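Sheena Baird @ Curska
7/4/22

Spent all morning on our house rules for indoor robot sim rooms and I'm so happy with them! Short thread.

1/ Write down every fixed object before a run – name, spot, does it move. Yes, even the scooter.

14 likes · 2 comments

2/ Same room, same start pose for all 6 runs. If you change the room, you change its version number. Peninah Mussa fought for this one and she's right!

3/ Shiny floors stay shiny. Real floors have glare too – don't turn it off to get a nicer score.

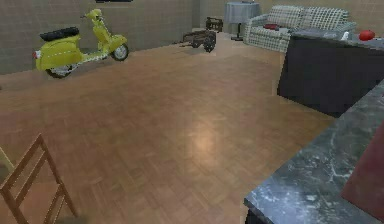

Sim room, parquet floor and yellow scooter.

9 likes · 2 shares

Related
Naming your test rooms
Skendix sim notes, July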